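3.2 Steaming and resting

285 views · 2 comments · Share

The dough was the same for every batch: plain wheat flour, water, dried yeast and a little sugar, mixed by hand and left under a damp cloth until it had doubled. It was knocked back, divided and rolled into discs thicker in the middle than at the rim. Discs rolled to an even thickness tended to split at the base when filled, and after the first trials in April we stopped using them.

Filled buns were pleated, pinched shut and left to prove a second time before going into the steamer. The basket was oiled lightly with a brush. Paper squares were tried early on and given up, as they covered too many of the holes and the bases came out gummy.

All batches were cooked in small electric steamers of the domestic sort, with the lid on throughout. We wanted conditions close to those of a home kitchen, where a cook has one pot, one plate and not much table. Once the heat was off, the lid stayed in place for 3 minutes. It was then laid flat beside the pot, and the buns were moved one at a time to an oval plate with space left between them (Figure 2). 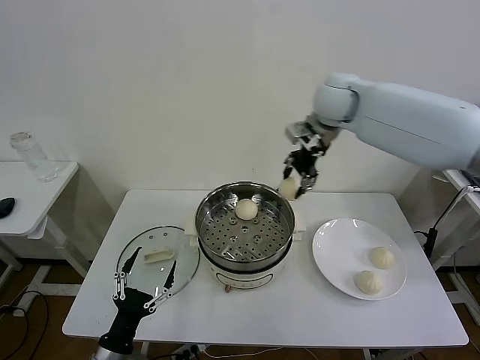

Figure 2. Buns, steamer basket and plate, with the glass lid set down to the left of the pot.

Viktória Pintér, commenting on a draft of this section, objected that the resting time was too short for a filled bun. In her own kitchen she leaves the lid tilted for a good while before touching anything, and she has found that a bun taken out early wrinkles across the top however well it was proved. She also thought the spacing on the plate mattered less than we claimed.

We repeated part of the work with this in mind. Buns rested under a tilted lid kept a smoother skin, but the bases were wetter and more of them stuck to the basket. On spacing we found no reason to change the method. Buns that touched while still soft joined at the sides and tore when pulled apart, and the tear usually ran up towards the pleats.

Of 315 buns steamed over the whole study, 285 were judged fit to serve. Most of the rejected ones had collapsed, and a few had opened at the pinch and lost filling into the water below. Results for the Drenix and Vasia flours are given separately in Section 3.3, as the second proving time differed between them.

Contact | © 2023 Clalemico | Back to top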